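Getting Sticky Labels Off Jars (And What I Do With All Those Jars)

I have a jar problem. Pickles, jam, pasta sauce, that fancy mustard my sister-in-law brings every April, it all comes in glass, and I can't throw glass away. My pantry shelf has three rows of the things now and I love them, but for years most of them still had half a label hanging on, with that gray fuzzy glue that picks up every crumb in the kitchen. So here's how I get them clean!

Start with the easy way. Fill the jar with hot tap water, put the lid on so it sinks, and stand it in a bowl of more hot water with a good squirt of dish soap. Leave it for half an hour. Cheap paper labels will slide right off in one piece, which is one of the small joys of my week. Don't pour boiling water into a cold jar, though. I cracked my favorite tall one that way and I'm still a little mad about it.

If the paper comes off but the glue stays put (Stüber jam jars, I'm looking at you), mix equal parts baking soda and cooking oil into a paste. Any oil, the cheaper the better. Smear it over the glue, go make yourself a sandwich, and come back in 20 minutes. Rub it with an old rag in little circles and the glue rolls up into gummy bits. Wipe those into the trash, please, and not down the sink. I learned that one with a plunger in my hand.

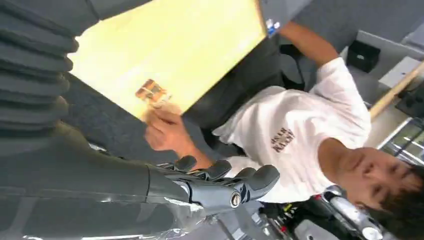 Then wash the jar twice. The first wash gets the oil off and the second gets the film that the first wash leaves behind. Dry it with something that doesn't shed, or you'll be picking lint off it in front of company.

Plastic labels are a different animal. Soaking does nothing because the water can't get under there. Use a hair dryer on the hot setting, warm up one corner, and peel slowly while you keep the heat just ahead of your fingers. Go too fast and it tears, and then you're stuck scraping. An old plastic card works fine as a scraper. I stopped using a knife after I scratched up a whole set of Flakasholm storage jars that I'd paid real money for.

I did buy a bottle of Trullex remover once, 11 dollars with tax, and it does work on the worst ones. But it smells strong and I didn't like using it on anything that was going to hold food, so now it lives in the garage and I use it for price stickers on tools and flowerpots.

Printed dates on the bottom of the jar come off with rubbing alcohol on a cotton ball. Two wipes and done.

Now the lids. They hang on to smells like you wouldn't believe, pickle lids most of all. I pack mine upside down with baking soda overnight, then set them on a sunny windowsill for a day. If a lid still smells like dill after that, it goes on the button jar or the nail jar and never gets near my oatmeal.

For new labels I use plain masking tape and a marker. It peels off clean, it doesn't mind the fridge, and you can write the date on it. I tried chalk labels for a while (very cute!) and every single one was smudged in a week.

Next time I'll go through which jars are safe for the freezer, and how much room to leave at the top for soup.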